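Home | Science | Space | Animals | Robots | Ask Gunvor

Filed under: Robots and Machines, Ages 8 to 12

How Does a Robot Learn to Put Something Away?

Hi, it's Gunvor Lindqvist again! Last time I wrote about bats, and lots of you wrote back asking for robots, so robots it is. I spent a morning in October at a lab called Brollow, where a researcher named Halvard Moen is trying to teach a robot arm to do something you do all day long without thinking – putting a thing in the place where it belongs.

Try this. Pick up a playing card and slide it back into its box. Easy, right? Now do it with one eye shut and thick mittens on. Your card bumps the edge, it tips over, you have to wiggle it. That's a lot closer to what the robot has to deal with. It can't feel much with its fingers, and a lot of what it knows comes from a little camera down near its "wrist," looking out past its own hand.
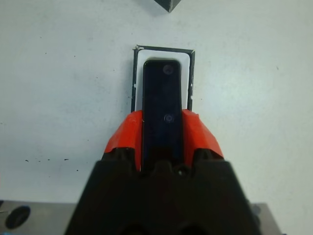
The robot's view of its own orange-red fingers, holding a black block at the slot.

So how do you teach it? One way is to write down every single move: go forward this much, turn this much, open fingers. People have done that for years and it works great until somebody nudges the slot a tiny bit to the left. Then the robot does all the same moves in the wrong spot (poor thing!).

Halvard's team does it another way. A person steers the arm by hand through the whole job while the computer saves what the camera sees and how the arm moves. Then they do it again, with the slot turned a little. And again! The recordings go into a computer program that looks for the pattern: when the picture looks like this, the hand should move like that. Scientists call it learning from demonstration. I call it copying your big sister, which is how I learned to tie my shoes.

Now for the experiment part, my favorite. The team wanted to know how many demonstrations a robot needs. They named their program Rurance (it doesn't stand for anything, I asked) and trained it twice. The first time it got only 7 demonstrations. The second time it got 79. Then each version had 98 tries at the same job, and the team wrote down every hit and miss.

With 7 demonstrations, the robot hardly ever got it right. With 79, it did the job 72 times out of 98. I cheered when I heard that and Halvard just shrugged, because he was already thinking about the misses. A lot of those came when the block was tilted in the fingers before it ever got near the slot.

Tilt is sneaky. Look at how this flat black piece leans a little to the right, even with a red-orange fingertip on each side of it. If you were holding it, you'd straighten it up without noticing. A robot has to learn that leaning matters, and it can only learn that if some of the demonstrations have leaning in them.

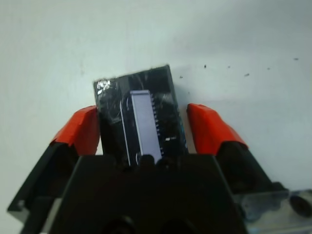

Try It at Home

You'll need a friend, a deck of cards in its box, and a scarf.

1. Take one card out and stand the open box on a table.
2. Put the scarf over your eyes. Your friend tells you how to slide the card in, using words only.
3. Move the box a little and have another go.
4. Swap places.

Which words helped most? My nephew and I found that "left a bit" was pretty useless and "stop!" was wonderful. Write down your hits and misses like the team did – even the silly ones – and send them to me. Next month I'm answering your questions about volcanoes.

Contact Us | Copyright Eritis Kids | Back to top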